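Mivura gripper cell, Clandton site
Post-fault inspection checklist with comments
Sheet 8, cloth pickup task
Reason for inspection: repeated loss of grip on lift, followed by one closing move that did not stop at the set force limit. Cell locked out until all items below are closed.

1. Power isolated, lock and tag fitted – PASS
Tag left on the main switch. The key is in the shift cabinet.

2. Stop button, door switch, pendant enable – PASS
Each tested twice. The door switch has play in the bracket but trips in the right position. Tighten at next service.

3. Fault log saved before restart – PASS
Log holds 949 pick attempts since the February service. 398 of these ended in a grip lost code. Most are cloth items lying flat or folded under themselves. Hard items show no pattern.

4. Finger tips, wear and seating – COMMENT
No cracks. Left finger moves slightly at the base when pushed by hand. Screw was below torque and has been reset. Check again after 8 hours of running.

5. Slots near finger tips, clear of lint – FAIL, cleaned, now PASS
Lint was packed into both slots. The service sheet calls for cleaning every 3000 cycles, a figure written for hard parts. Too long for cloth. Interval under review with Elmont.

6. Open position against drawing – PASS
Gap at full open is within limits.

7. Force limit on close – FAIL
The limit was held in the task file and was lost when the file was reloaded. The controller then fell back to the factory value, which is too high for work near hands. Limit now stored in the controller itself. Do not clear the lockout on the strength of this change alone – the test in item 11 has to be done first.

8. Wrist camera mount and view – PASS
Both finger tips and the gap between them are in view at full open. Lens wiped. Mount screws marked with paint.

9. Wrist cable, full rotation – COMMENT
Light rubbing on the outer sleeve. Not through to the wires. Sleeve ordered from Kalogeropoulos. Run at reduced speed until fitted.

10. Approach height over carpet – COMMENT
Height was taught on a hard floor. On carpet the fingers can press into the pile before the limit trips. Raise the approach point and teach again.

11. Close test on force gauge, after cold start and after file reload – OPEN
Gauge is out for calibration. No date yet.

12. Pickup test on crumpled fabric, reduced speed – OPEN
Start with fingers open above the cloth. Record every dropped item, including those picked up on a second try. Stop on the first force alarm.

Result: cell NOT released. Items 7, 11 and 12 to be closed before normal running. Items 9 and 10 may be closed at reduced speed.
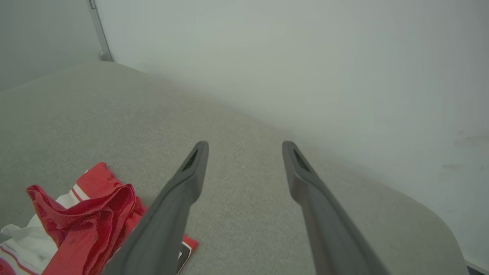
Clandton, 25 April 2020
Inspection sheet, red cloth on carpet under the open gripper. Keep with the fault log until the cell is released.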